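Search this site
Enter keywords

Can a Robot Do My Chores Yet? Your Questions

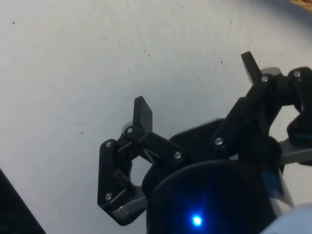
Home Robotics Team, Clumgate

Will it fold my shirts?
Not on its own, I'm sorry to say! Two fingers can pinch a collar nicely, but a whole shirt (sleeves and all) is still a lot to ask.

What about wiping the table?
Much closer, and we're hopeful. Crumbs are easy, jam less so.

Can I come and see?
Please do! Ask for Usha Joseph any Tuesday at 4.

Related
Sorting screws at Sellbridge
Who loads the dishwasher?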